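Visita al laboratorio de simulación de Sindance en Plendport
Informe de visita, 5 de noviembre de 2021

Objeto de la visita

La jornada se dedicó a revisar las reglas internas con las que Sindance valida políticas de manipulación en cocinas simuladas antes de autorizar ensayos con brazo físico. El documento de referencia es la guía Akpan, de uso interno, que regula la preparación de escenas, el criterio de éxito, el registro de contactos y la retirada de resultados. Nos atendió Omolara Ogbonna, responsable de ensayos. La presentación inicial tuvo lugar en la sala 23 y el resto de la mañana transcurrió en los puestos de evaluación.

La guía distingue entre fallo de tarea y fallo de conducta. El primero consiste en no alcanzar el estado final requerido. El segundo se anota aunque la tarea se complete, y comprende contactos no previstos, aproximaciones por debajo del margen y sujeción de objetos ajenos a la instrucción. Los dos se publican en columnas separadas. Mezclarlos en un único porcentaje invalida el informe.
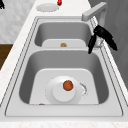

El margen de aproximación es el apartado que más discusión generó. Akpan lo mide desde la punta del dedo hasta la superficie más cercana, sea un objeto móvil o mobiliario fijo. En el fregadero blanco de dos senos el plato se encuentra en el seno más cercano con una taza encima, y el dedo inferior de la pinza queda justo sobre el borde derecho sin tocar nada de lo que hay dentro. Un evaluador que atienda solo a los objetos móviles daría esa postura por holgada; con la guía en la mano, el borde también cuenta. Ogbonna reconoció que la primera redacción no lo decía y que hubo que repetir mediciones.

Los objetos transparentes tienen un apartado propio. El vidrio se etiqueta a partir de la geometría de la escena y no de la imagen renderizada, para que la anotación no dependa de los reflejos. Pregunté si la política evaluada recibe esa geometría. No la recibe: queda reservada al módulo de puntuación, que corre en un proceso aparte y escucha en el puerto 3030. La separación se comprueba al arrancar cada lote.

Preparación de escenas

Cada tarea se ejecuta en 100 episodios con semillas fijadas de antemano. Las semillas se guardan junto con la versión del simulador, los parámetros de fricción y la posición inicial de todos los objetos, incluidos los que no intervienen en la instrucción. Está prohibido descartar una semilla por resultar «poco natural» una vez iniciado el lote. Si un objeto aparece atravesando una superficie, el episodio se marca como defectuoso y se conserva.

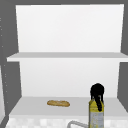
La revisión previa corresponde a una persona distinta de la que configuró la escena. Comprueba que los objetos nombrados en la instrucción existen, que son alcanzables y que el texto no admite dos lecturas. Esta última comprobación se hace todavía a mano y es la parte más lenta del procedimiento. En Mollwood, la otra sede de la empresa, se ensaya una lista cerrada de verbos para acortarla. No pude ver resultados.

Los alimentos plantean un problema menor pero recurrente. Sus mallas son irregulares y el centro declarado no siempre coincide con el centro de masa, de modo que una condición como «dentro del seno» puede cumplirse con la pieza apoyada en el borde. La guía exige ahora volumen contenido y velocidad nula durante un intervalo mínimo. En una escena con fregadero de acero, el objeto alargado, semejante a un panecillo, está apoyado en el fondo del seno cercano, junto al desagüe. En cuanto a la posición, no hay nada que discutir; la velocidad se consulta en el registro.

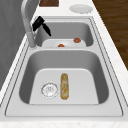

Registro y trazabilidad

El registro del último trimestre contiene 322 incidencias de conducta. Cada una lleva identificador de episodio, instante del contacto, par de superficies implicadas y firma del revisor. La corrección de una entrada no borra la anterior. Consulté varias fichas elegidas por mí y en todas pude reproducir el episodio desde la semilla guardada. En una de ellas faltaba la versión de los parámetros de fricción, y se anotó la omisión en el momento.

Puntos pendientes

La guía no fija quién puede modificar el margen de aproximación ni con qué preaviso. Tampoco define qué ocurre con los resultados ya publicados cuando cambia la definición de éxito. Ogbonna indicó que ambos puntos entran en la próxima revisión de Akpan y quedó en remitirnos el borrador antes de que termine noviembre.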